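Week 6: Pans, Mats and Kitchen Claims
Home Goods and Materials, Sunday section
Notes by Wekesa Ndung'u

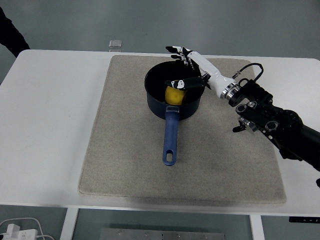

1. Heat and the felt mat

Sellers like to call felt "heat safe." Ask at what temperature, and for how long. Wool and polyester felt behave very differently, and a beige color tells you neither. Read the fiber label before you trust one under a hot saucepan.

2. Lemon in the pan

The usual tip is to simmer a lemon in water to lift stains. Mild acid does help with mineral scale. I doubt it does much for burned-on grease, and I have yet to see a fair test against plain hot water.

3. Dark interiors

Matte black could be a coating or enamel. Looks won't settle it.

For next week: find one care claim on a pan label and write 100 words on what would prove it wrong.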